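Players and helpers wanted – Stavley Women's Rugby

Stavley Rugby Club is putting together a second women's side for the coming season, and we'd love to hear from anyone who has ever fancied a run, whether you last played at school, gave it away when the kids came along, or have never so much as picked up a ball. Our first side has grown so quickly that we've had good people standing on the sideline most weeks, and we'd much rather see them out on the grass with their boots muddy.

Training is held at the Mellness ground, behind the old Kallio clubrooms, with a start in September 2026. We'll begin gently – lots of passing, learning to tackle and fall safely, and a fair bit of laughing – before we play our first friendly away at Tristusholm. We're after forwards and backs of every shape and size, and we'd be especially glad of anyone willing to have a go at hooker.

We also need a team manager and a first aider. Both are unpaid, I'm afraid, but travel is covered and there's always a hot meal after home games. The manager looks after the team sheet, the kit bags and the lifts, and a good sense of humour will carry you a long way.

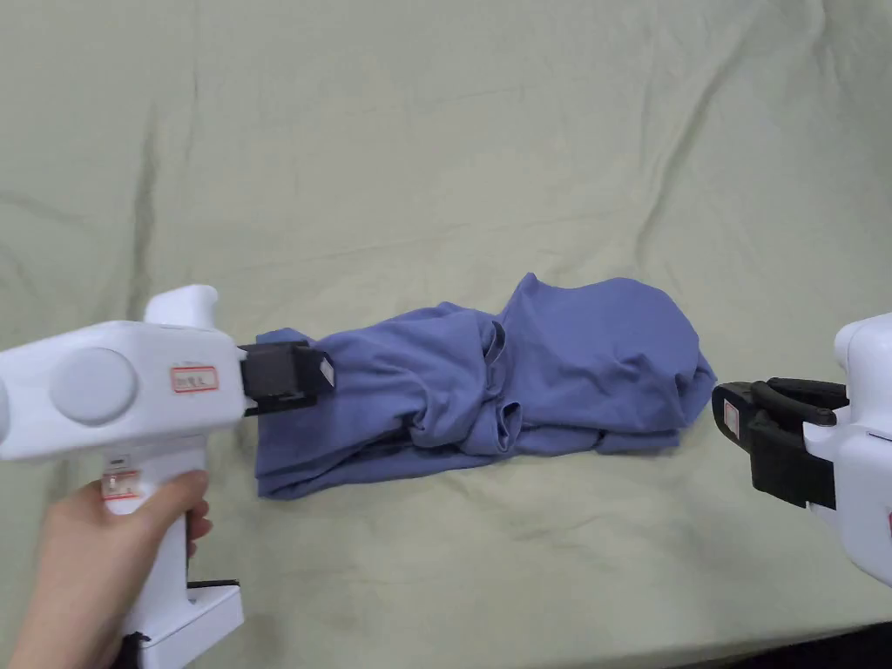 Do I need my own gear to come along?

Boots and a mouthguard are all we ask you to bring, and we keep a box of spare boots in most sizes if you'd like to try a session first.

To put your name down, leave a note at the Stavley clubrooms or ring the club line on extension 1811. Players need to be 18 or over.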